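# Teaching the plate task at Bakodari

Two arms, one dish rack, and a person who moves them from the next bench. This page collects our notes and pictures from the Bakodari room, where we show the robot a task by remote control before it tries anything alone. The rule of the gallery is simple: every picture shows the work at hand, and the line under it tells a little about how we do it.

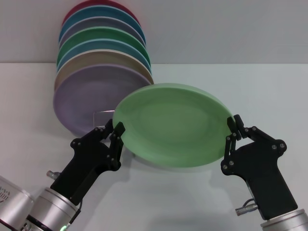 *Both grippers on the light green plate, one at each side, with the other colors standing in their row behind.*

The plate task is the one visitors ask for most, so I write a few more words about it.

The operator sits with two small leader arms (ours are the Skiridard type) and the big arms copy the movement. When you close your left hand, the left gripper closes. It sounds easy, but the first hour is always slow. You must learn to wait for the second gripper before you lift, and most beginners pull with the stronger hand without noticing it.

Our plates are smooth and the rim gives little to hold. We ask operators to pinch with one finger in front of the plate and one finger behind, then to pause for a moment before moving. These pauses look boring in the recording - please keep them anyway. The model learns better from a calm hand.

For this task we have 1291 demonstrations saved. The first 500 were made with a single arm, and we keep them in a separate folder called Juvel. The two-arm set is the newer one, and it has its own naming, so please do not mix them when you download. One good operator can record 39 demonstrations in a morning, with breaks for tea and for resting the wrists.

If a plate slips, do not stop the recording. Put it down, take it again, and mark the episode as "recovered" in the Nanayakkara sheet. We want to have such cases, and at the moment they are too few.

New pictures are added in May, when the drawer task will start. Questions about the leader arms, the gripper settings or the folder names can be left in the guest book at the bottom of the main page. I read it every evening and answer in English or, if you prefer, with a drawing.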